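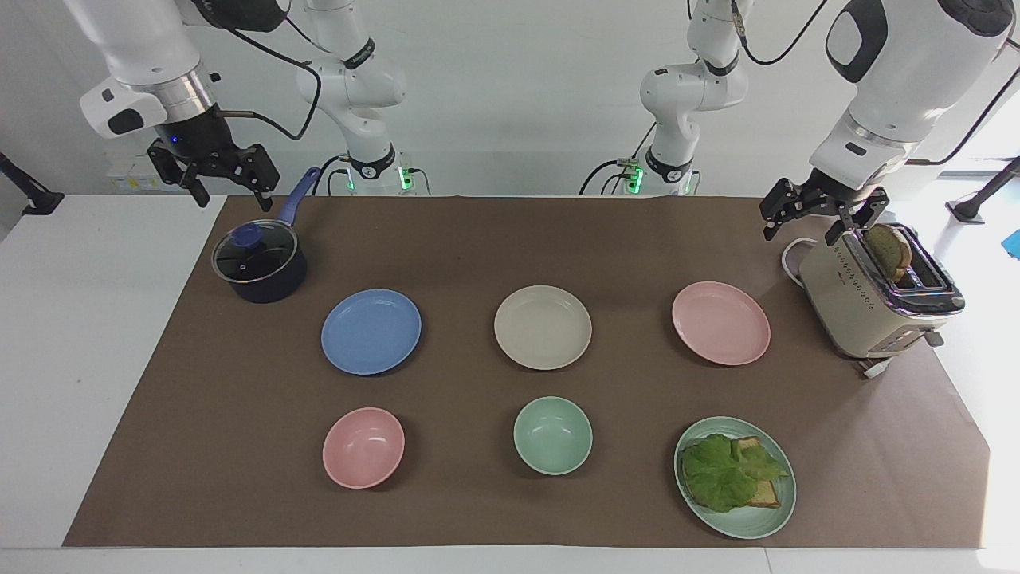

What is in the Rinton Trails data set?
It holds 51 horseback routes from the Brulmont hills, with over 2,000 waypoints for water, grazing and night camps.

Files
routes.csv – one line per route, with length and hardest grade
waypoints.csv – position, type and a short note
Each route has a level from 1 to 3, where 3 means steep ground and long days in the saddle.

Known problems
Water points were checked in June. Later in the season many streams are dry, so please ask locally before you ride. The Moretti pass still has the old track – a correction is planned.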